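Retour sur la semaine de télé-op, notes en vrac

7 septembre 2018

Bon, vite fait avant le train. Je voulais écrire ça proprement, ça ne sera pas propre.

Donc : 206 démonstrations enregistrées, 200 gardées. Les six autres à la poubelle, moi qui éternue sur la poignée, moi qui oublie de lancer l'enregistrement du deuxième bras, etc. Tâche du moment chez Vellex : les gobelets et leur support. Prendre un gobelet, le mettre dans le support en fil, relâcher sans tout renverser. Un gamin de trois ans le fait. Le bras, lui, apprend de moi, et moi je suis pas très doué.

Deux façons de lui montrer. Soit à la main, on attrape le poignet du robot et on le promène – fatiguant pour l'épaule, mais on sent tout de suite quand ça force. Soit à distance, avec les poignées, en regardant le retour de la caméra du poignet. Là c'est autre chose. On perd la profondeur. Pendant deux jours j'ai fermé les doigts trop tôt, systématiquement, trois centimètres devant l'objet.
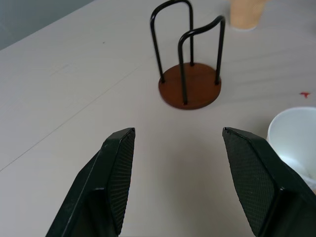 Ce qui m'a aidé : ralentir à l'approche, et seulement là. Le reste du trajet on peut y aller franchement. Si on est lent partout, la politique apprend la lenteur, et elle apprend aussi les hésitations. J'avais une manie, un petit arrêt juste avant de serrer, pour vérifier. Résultat le robot s'arrête aussi. Parfois il repart pas. Il attend, comme moi, sauf que moi je savais ce que j'attendais.

Deuxième truc, varier les départs. En février j'avais fait toutes mes démos avec les objets au même endroit, au centimètre près, très fier. Inutilisable dès qu'on décalait quelque chose. Cette fois je bouge tout entre deux prises, n'importe comment, même les objets qui servent à rien dans la tâche.

Troisième truc, garder les rattrapages. Prise de travers, on corrige, on continue, on garde. Avant je jetais. Bhupendra Kandpal m'a engueulé là-dessus, il avait raison (je lui ai dit, une fois, ça suffit).

Côté chiffres, dernier modèle entraîné hier soir : 72 % de réussite sur les positions jamais vues. Avec les 16 premières démos seules c'était zéro, il tournait au dessus de la table sans se décider. Reste les gobelets en papier qui se déforment quand on serre – en télé-op je ne sens rien, donc je serre trop, donc il serre trop.

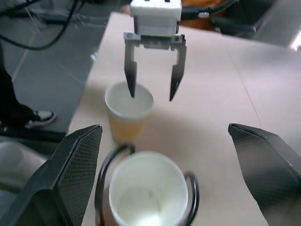

Kanchan Pal pense que je me complique la vie : d'après elle il faut guider à la main pour tout ce qui est fragile et garder les poignées pour les grands déplacements, quitte à mélanger les deux dans le même jeu de données. Elle a essayé sur Mandham, avec des objets mous, et elle me dit que le modèle s'y retrouve tant que la vitesse reste comparable d'une méthode à l'autre. Je suis pas convaincu pour la vitesse. À la main je suis deux fois plus rapide, facile.

Je teste quand même à mon retour. Moitié-moitié, mêmes départs, et on compare. Si quelqu'un a déjà fait ce mélange avec deux bras je prends, les commentaires sont ouverts. Mon train est affiché, je file.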